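Zunari Building – Shared Kitchen and Lunch Room
Minutes of the June meeting

Present: Lutz Albers (chair), Hajar Belhaj (minutes), two from Dumik, one from Melia, one from Ametepe who left at item 4 to move a car and came back for item 6.
Apologies: the second Melia representative, who sent a written statement on teaspoons. It was read out.
Meeting opened at 12:40 in the lunch room, with lunch.

1. Minutes of the last meeting

Accepted with one correction. "Lutz will replace the sponge" should read "Lutz will consider replacing the sponge." Lutz reported that he is still considering it. Dumik asked for the sponge to be moved from matters arising to actions. Moved.

2. Money

The kitchen fund stands at $288. Since the last meeting we have bought dish soap, a drying rack and a box of trash bags in a size that fits none of our trash cans. The bags can't go back because the box was opened to find this out. Melia will use them for packing material.

Ametepe asked if the fund could stretch to a better coffee machine. It can't. Ametepe asked for this to be written down, and it has been.

3. Plates

The old mixed plates have been cleared out and everyone is now on the white ones. Hajar had 49 on the shelf when they were first put out and found 9 missing at the last check. Dumik returned four during the meeting, from a bag. The rest are thought to be on desks upstairs.

Agreed:
Plates come back to the kitchen the same day.
A plate with a fork standing in it still counts as a plate and still has to come back.
Paper plates are for birthdays.

Melia raised the question of scraping. Food goes in the bin before the plate goes near the sink. Several people were surprised to learn that this was not already the rule. It is the rule now.

4. Food left out and the table at lunch

Long discussion. The complaint, from Dumik, is that lunch at the long table has a way of turning into afternoon at the long table, and that things put down among the plates stay there. Boxes were mentioned, and cables. Lutz said a table is for putting things on. Dumik said that was the kind of thinking that got us here.

Yellow food on a white plate came up by name, in that Ametepe believed it was scrambled egg and Melia believed it was small pasta. No ruling was made. Whichever it is, the view of the meeting was that it should be eaten, covered or thrown out by 2 p.m.

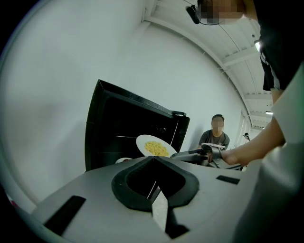 5. Refrigerator

The top shelf is full again. Hajar will do the clear-out on the last working afternoon of the month and will put a note on the door beforehand. Anything without a name on it goes. Anything with a name on it and a date from last winter also goes, and its owner will be told in person.

Lutz asked whether mustard counts. After some talk it was agreed that mustard, ketchup and hot sauce are common property once they have been in there a month. Melia wished it noted that their mustard was a gift. Noted.

The vegetable drawer sticks. Dumik has a person who is good with drawers and will send them down.

6. Microwave

Still works. The turntable makes a noise on the way round that one member described as a small animal and another as a large door. Ametepe, now back, said it stops if you lift the glass and set it down again – this was tried and it did stop, for the length of one bowl of soup.

Fish: the existing understanding continues. Hajar was asked to put the understanding in writing. Hajar said that it is one word long and has been on the microwave door since spring.

7. Dish duty

The rota was two weeks behind, mainly through everybody believing it was Melia's turn, Melia included, without this leading to any dishes being washed. New order from Monday's equivalent, meaning the first working day after these minutes go out:

Week one: Dumik
Week two: Melia
Week three: Ametepe
Week four: Lutz and Hajar

Duty means washing what is in the sink, wiping the table, and taking the bin down. It doesn't mean filling the sink with hot water and leaving things to soak until the next tenant's week. Dumik asked who that was aimed at. The chair moved on.

8. Any other business

Teaspoons. The written statement was discussed. It runs to 2 pages and makes some fair points. Hajar will buy a dozen from the fund and keep the receipt this time.

Someone has been watering the plant on the windowsill with cold coffee. It is doing well, so no action.

Ametepe asked again about the coffee machine.

Actions
Lutz – sponge
Hajar – teaspoons, refrigerator note, refrigerator
Dumik – drawer, remaining plates from upstairs
Melia – collect trash bags
Ametepe – find out what a coffee machine costs, as an individual, without commitment from this meeting

Meeting closed at 1:35. Next meeting in the same room, same time. Dumik to bring bread.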